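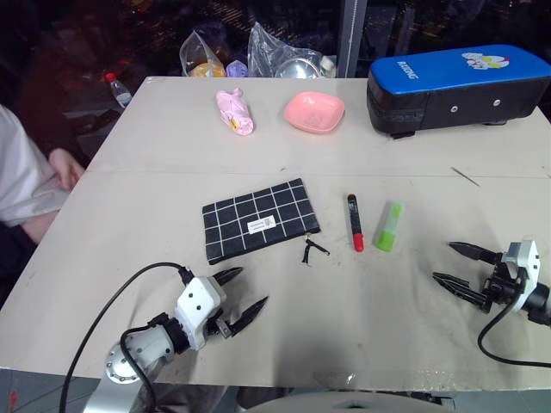

Table in the work room, Kirkuvetti.

Call for participants: Drawing the old paths, autumn course in Kirkuvetti

Asine is a small project for hand-drawn maps. We are searching for participants for our next course, which takes place in October in the village of Kirkuvetti. The course is organized together with the Drukitz map workshop. We will draw the footpaths between the village, the lake and the old hay meadows, and the finished sheets will be put together into one walking map.

What the course is about

The printed maps of our region show the roads very well. They show the footpaths less well, and many of the small ones are missing completely. Some of these paths are still used daily for going to the shore or to the neighbors. Others one can find only in spring, when the grass is low, or with the help of a person who walked there to school. For several years we have collected such paths in notebooks, and we think it is now the moment to make a proper map of the east side of the village.

We work by hand during the whole course. We do not use navigation devices in the field. Distances are measured with steps, directions with a simple compass, and the slope is judged by eye. All of this will be taught on the first day, in a meadow behind the former dairy, and it is repeated as often as it is needed. The drawing methods are also simple: pencil first, then ink, then a little watercolor for the wet places.

The course lasts 6 days. In the mornings we are outside in pairs, in the afternoons we draw indoors. On two evenings there is a talk with older inhabitants of the village about names of fields, wells and stones. These talks are held in the local language and will be translated to English by one of us. The last afternoon is for putting the sheets beside each other and for discussing the places where they do not agree, of which there are always more than one expects.

Whom we are looking for

We have 8 places. You should be at least eighteen years old and able to walk on uneven ground for three hours with a small backpack. The paths are partly muddy and there is one long wooden stair by the lake. If you are not sure whether it is possible for you, please write to us before you apply. For two of the places we can arrange flat routes near the church and the harbor, and these routes are just as necessary for the map as the others.

You don't need to be an artist. A clear line is enough, and also some patience, as a corner of a meadow may have to be visited again when the numbers make no sense. Experience in surveying, botany or local history is welcome but it gives no advantage in the selection. We would like to have a mixed group, with different ages and occupations. The language of the course is English. It may be imperfect English, like ours. 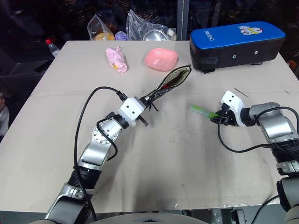 Six days are too short, it was remarked to us after the last course, and the remark went on that the ink work should begin on the second day already, "so that we are not sitting there on the last evening with wet sheets and a bad conscience." We have thought about this. The length stays as it is, because the house is not free for longer, but the ink will now come earlier in the program, and the work room will remain open until ten in the evening for those who want to continue.

What we offer

The course fee is 245 euros. It includes teaching, all lunches, the soup in the evening, the bed in a shared room in the guest house, and drawing paper. The paper comes from the Begay paper mill, in sheets that we have already tested in damp weather. Ink and watercolors are there for common use. Travel to Kirkuvetti is not included. There is a bus from the railway station in the afternoon, and if you arrive with the later train we can fetch you by car when you tell us in advance.

One place is free of charge for a person with low income. Please mention in your application if you wish to be considered for it. You do not have to send any proof.

Every participant receives two copies of the printed map. Your name will be printed on the back side, unless you prefer that it is not. The original sheets stay in the collection at Drukitz, where they can be seen by request, and you keep your field notebook.

What you should bring

Rubber boots or strong shoes that may become dirty
Rain jacket and one warm sweater more than you think
Pencils in two hardnesses, an eraser and a sharpener, in a case that closes well
A notebook with hard cover, which fits in the pocket of your jacket
A compass, if you own one (we have several to lend)
Indoor shoes or thick socks for the work room
Bed linen, or rent it from the guest house

How to apply

Please write a letter of not more than 400 words. Tell us a little about yourself and describe one path which you know well: where it begins, who uses it, what one passes on the way. Add a small map of this path, drawn by hand on one page. A photo or scan of the drawing is sufficient. We read the letter and the map together, and we look mainly at whether a stranger would find the way.

Send both by e-mail to the Asine office with the subject "Old paths". Letters on paper are accepted too and they make us happy, but please post them early, the mail to the village is slow. Applications are open until the end of August. Everybody will get an answer during September, also those to whom we must say no, and there will be a short waiting list.

Dogs can unfortunately not stay in the guest house. For questions about food, allergies or the routes you can call us in the mornings between nine and eleven.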